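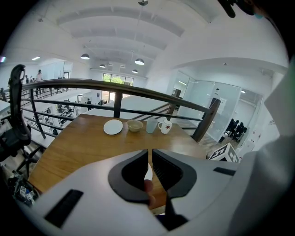

February, week 2. Tableware set, upstairs table. Started 9:10 a.m.

Goal for this block: get the Hullby tableware task to 300 usable demonstrations. Order of work is cup first, then bowl, then mug, plate last. One object per episode for now. The two-object version waits until the Zamora training run on the single picks has finished and we know which classes are weak.

Setup
Handheld gripper, firmware unchanged from last block. Fresh finger pads, both sides. Checked opening and closing range against the calibration sheet before the first take, and again at 11:30. Second check was inside tolerance, no correction entered. Exposure locked after the warm-up clip. Left on auto, it shifts whenever the wrist tilts up toward the windows, and the tracker loses features for a few frames.

Mapping pass done before any demonstrations: slow sweep over the table, out past the railing, back again, then two loops at working height. First map failed to close. Repeated it with less rotation at the corners and it converged. Keep the second map, delete the first. The first one is still in the upload folder under the same prefix, so whoever syncs next should look at the timestamp.

Protocol used
Start each episode with the gripper open, well back from the objects, all of the row in view. Hold still for a count of two. Approach, close, lift, move to the target spot, lower, open, retract. Hold still again before stopping the recording. Rearrange between episodes, not during. Episodes with a bump against a neighboring object are kept if the pick itself is clean and nothing falls over. Tag them "contact."

Notes by object
Cup: fine from the side, poor from above. From above, the pads land at different heights on the wall and the cup rotates as they close. Switched to a low side approach after the first batch and retagged the early ones as "top." Do not mix the two in one training split until somebody has tested it.

Bowl: rim grasp only, one pad inside and one outside. Shallow, so the inner pad runs out of room quickly. Slowed the last part of the approach and the failure rate dropped. Placing is harder than picking. If the wrist is not level at release, the bowl comes down on one side and rocks.

Mug: two strategies, body grasp and handle grasp. Collected both, tagged separately. Handle direction was varied by hand between episodes, and I think I favored left. Need a proper rotation list before the next block. Jirkach has a script that prints random layouts, which would do.

Plate: slow. Flat on the table there is not enough edge to get a pad under. Tried sliding it to the table edge and pinching there, which works but adds a second phase to the episode and nearly doubles its length. Also tried pressing on the near rim to lift the far side. Did not work with these pads. Stopped the plate after a short batch. Decision needed on whether edge sliding counts as part of the pick or gets its own label.

Data
Total in the Hullby set after this block is 1,401 episodes, all objects and all sites. Usable count for this table is still short of target, mostly plate. Filter rejected more than 80 on tracking loss. Looked at a sample of the rejects by eye: most have a fast wrist turn right after the lift, with the view swinging up to the ceiling and the lamps. That is an operator habit and can be fixed. Turn after the arm has moved, and keep the table in view.

A few rejects have no obvious cause. Possible that people moving on the lower floor pull the tracker when the table surface fills little of the view. Have not tested this. A cheap test would be the same ten layouts recorded at lunch and again mid-afternoon.

Gripper width signal has a small offset at full close in the later files. Same value every time, so it can be subtracted. Entered in the Erka log with the file range.

To do
Rotation list for the mug handle.
Decide on the plate label.
Remove the failed map from the upload folder.
Rerun the filter with the looser threshold on the rejects only, and compare by eye before accepting any.
Tape marks for the start positions. Pencil marks from last time have rubbed off.
Charge both battery packs. The second one dropped out during the mug batch and cost one episode.

Stopped 4:40 p.m. Upload running, checksum not yet verified.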